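Caring for Laminate and Solid Wood Worktops

Updated September 11, 2025

Most damage to a kitchen or workshop worktop comes from three sources: standing water, heat and grit. The surface material decides which of them does the most harm. The notes below cover melamine-faced board, high-pressure laminate and oiled hardwood. Stone and steel are treated on a separate page.

Identify the surface first

Look at the underside of the front edge. Laminate is bonded to a core, usually particleboard, and the joint between the two can be felt with a fingernail. Solid wood shows the same grain on the top, the edge and the underside. Melamine board is thinner and normally has a separate edge strip. If the worktop has been painted or lacquered, test any cleaner on a hidden spot and leave it overnight before going further.

Daily cleaning

Use a soft cloth, warm water and a few drops of dish soap. Wring the cloth until it no longer drips. Wipe along the length of the top, then dry with a second cloth. Pay attention to the strip behind the faucet and to any joint within an arm's reach of the sink. Water that sits in a joint overnight will swell a particleboard core, and a swollen core does not go back down.

Do not use scouring powder on laminate. It dulls the wear layer and the dull patch then holds stains. Melamine sponges are also abrasive and should be kept for single marks.

Removing stains

Coffee and tea: baking soda mixed with water to a soft paste. Leave for 3 minutes, wipe off, rinse, dry.

Ballpoint ink: rubbing alcohol on a cotton swab. Work from the outside of the mark toward the center and change the swab often.

Candle wax: harden with ice in a plastic bag, then lift with a plastic scraper. Metal scrapers leave lines that cannot be polished out.

Glue from labels: vegetable oil, left to soak until the residue rolls under a finger. Wash with dish soap afterward. On oiled wood the soap will strip some finish, so re-oil the spot.
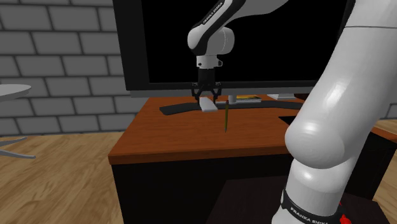 Rust rings from cans and tools respond to lemon juice on laminate, provided it is rinsed off promptly. On oak, do not use this method without a test. Iron and tannin react to form a blue-black stain that goes below the surface, and the usual treatment is oxalic acid wood bleach, used with gloves and good airflow, following the directions on the package.

Oiling hardwood

Oil a new top before it is used, including the underside, the end grain and the inside of the sink cutout. The end grain takes up far more oil than the face and needs extra coats.

Sand along the grain with 120 grit, then 180. Vacuum, and wipe with a dry cloth. Spread a thin coat of oil, wait the time given on the can, and wipe off everything that has not soaked in. Oil left standing turns sticky and collects dust. Repeat with 2 more coats, allowing each to dry fully.

Once a year is enough for most kitchens. We do ours in April, when the windows can stay open. The strip beside the sink may need oil more often - if a drop of water soaks in instead of beading, it is due.

Rags soaked in drying oil can heat up and catch fire on their own. Lay them flat outdoors until stiff, or store them under water in a closed metal can.

Sealing joints and edges

Cut out old sealant completely. New silicone does not bond well to old silicone. Clean the gap with rubbing alcohol, let it dry, and run masking tape along both sides. Apply one continuous bead, smooth it once, and pull the tape while the bead is still wet. Keep water off it for the period stated on the tube.

A loose edge strip can usually be reset with a household iron on medium heat and a sheet of baking paper. Press with a wood block while it cools. If the old glue has become brittle, scrape it off and use contact adhesive.

Heat

Use a trivet under every hot pan. Laminate may blister, and the blister cannot be flattened for good. Slow cookers and toasters deserve a board underneath, and a kettle should not vent its steam against the underside of a wall cabinet.

Related pages: Refinishing a Cutting Board - Leveling a Workbench - Stone and Steel Surfaces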